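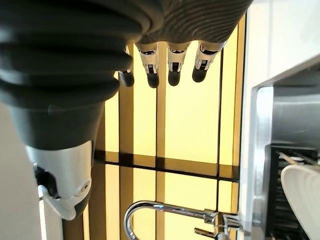 Washing machine stops before the spin, water still in the drum

Drinness Tenants Help Board > Appliances > Laundry

posted by collia_top_floor, 2,311 views

We have an Andico front loader that came with the apartment. Since May it gets to the end of the rinse, hums for a while, and then sits there with water in the bottom. The door stays locked until I turn the dial to drain and wait. Small loads sometimes finish fine. Towels never do. I don't want to call the landlord yet if it's something I can clear myself. The label says 1,000 rpm if that matters.

mertens_st_laundry
Clean the pump filter. It's behind the small flap at the bottom right on most front loaders. Unplug the machine, put down a baking pan and some old towels, and open the little drain hose first if there is one. Then unscrew the cap slowly. You'll get more water than you expect. Take out the lint, coins and hair, check that the little wheel behind it turns, and screw the cap back tight. Run a rinse with nothing in it and look for drips.

If the filter is clean, look at the gray hose at the back. Mine had slid down behind the machine and folded over on itself. The end should go up and over into the standpipe and shouldn't be pushed too far down.

pipe_and_drain
Same thing happened to us, got a new one.

hallway2
The towels are a clue. A heavy load that bunches on one side can make the machine give up on the spin, but in that case it normally drains first. Yours is leaving water, so I'd go with the filter too. Also check the sink if the hose shares its drain. Ours was backing up there and the washer was fine. A plumber cleared it for $50.

Whatever you find, tell the landlord in writing. If the pump does need replacing, you'll want the date you reported it.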